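Chapter 7
Small Things in Cases

Most of the objects in the earlier chapters were big enough to find again without trying. A chair stays where it was left. The items in this chapter are smaller than a thumb, they come in pairs, and each pair has a case made to fit it. Wireless earbuds are used for most of the chapter, with hearing aids and contact lenses taken up at the end. 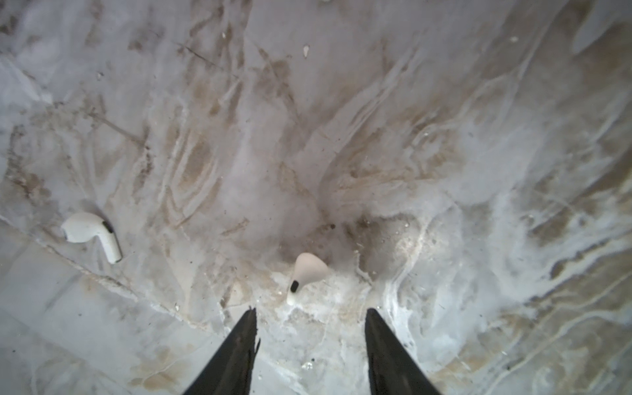
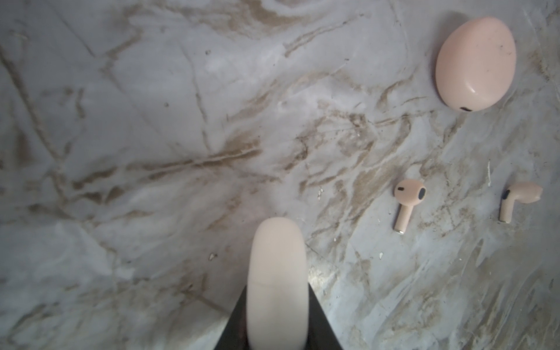
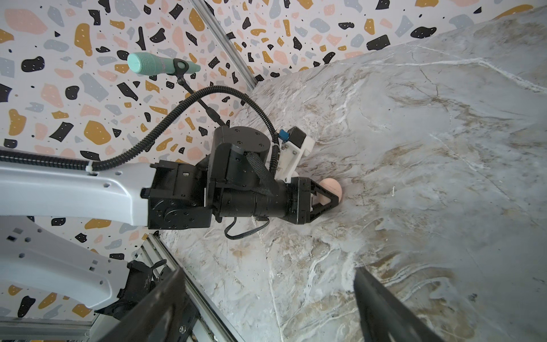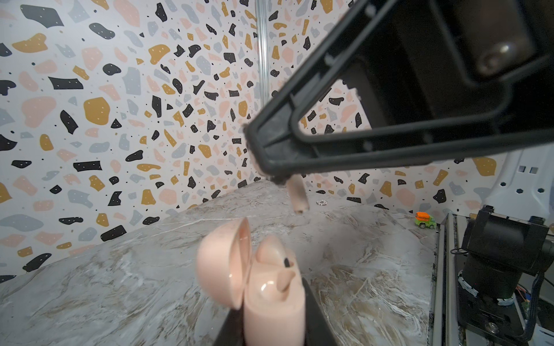 Putting a pair of earbuds away is one of the shortest tidying jobs in a home, and it is often left half done. One earbud goes back and the other stays on the counter, or both go back with the lid up. The work in this chapter is divided into four steps: clear, match, seat, and close. Each step has its own section.

7.1 The surface

Start with the place where the earbuds are put down. A plain tabletop in one solid color makes a small object easy to see. A veined or speckled top hides it, more so when the object is pale. Sarita Uniyal, who taught the household course at Firnden from which this book grew, had her students lay a dark cloth on the counter before they took anything out of a case. The cloth also has a soft surface, so an earbud with a round head does not roll as far.

Glossy tops bring a second problem. Light from a window or ceiling lamp makes bright patches, and a glossy white earbud lying in one of them can be missed. Look at the surface from two sides before deciding it is clear.

7.2 Left and right

Earbuds are made as a left and a right, and each slot in the case takes only one of them. Many makers print a small L and R on the stem or inside the lid. When the print has worn off, use the shape. Hold the earbud over its slot with the stem lined up and lower it. If it stands high, it is in the wrong slot. Do not press it down.

Households with more than one pair should keep them in cases of different colors where possible. Manju Lodhi's notes from the Staniforth course, reprinted at the end of this chapter, cover a family of five with three white pairs and the mix-ups that followed.

7.3 Seating and closing

An earbud is seated when its metal contacts touch the pins at the bottom of the slot. In many cases a magnet pulls it the last short distance. Dust or earwax on the pins can stop the contact, and the earbud will then sit in the case all night without charging. Clean the pins with a dry cotton swab. Water and household sprays should be kept away from them.

Close the lid with one finger at the center of the front edge. A lid that springs back up usually has an earbud standing high beneath it. Open it, lift both earbuds, and seat them again.

7.4 Where the case lives

Choose one place for the closed case and use it every day. A shallow dish near the door or a desk drawer will do. A coat pocket is a poor choice in a house with a washing machine.

Terms used in this chapter

Seat: to set an object fully into the space made for it.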